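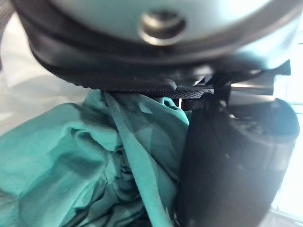 How long does a household leave a cloth crumpled before someone folds it? Most of a day, in the homes we looked at, and longer if it is thin.

4.2 Cloths left in a heap
Kiros Bogale and Apostolos Andreadis
April
Reading time: 8 min

We logged 70 cloths across 22 homes in Drallcombe. Tea towels, scarves, linings, odd bits nobody had a name for. Thin woven ones were left bunched far more often than heavy cotton – people told us they "don't stay folded anyway".

Figure 3. Crumpled teal cloth, thin weave, deep creases. The raised folds look lighter than the hollows.

Colour matters more than we expected. On a teal cloth the hollows go a dark blue-green and the edge is hard to find, so folders grabbed a crease insted of a corner. Second try usually fine. Heavy cotton – no such trouble. Times are in Table 2, smoothing counted seperately from folding.

Ironing left out. Too few homes did it.

Comments

Nosside: Was silk in the 70 or not? Table 2 doesn't say.

Xiong: We just shake ours out by one corner and hang it on the door.

Wodix: Same question as above about silk. Also which table has the drying times?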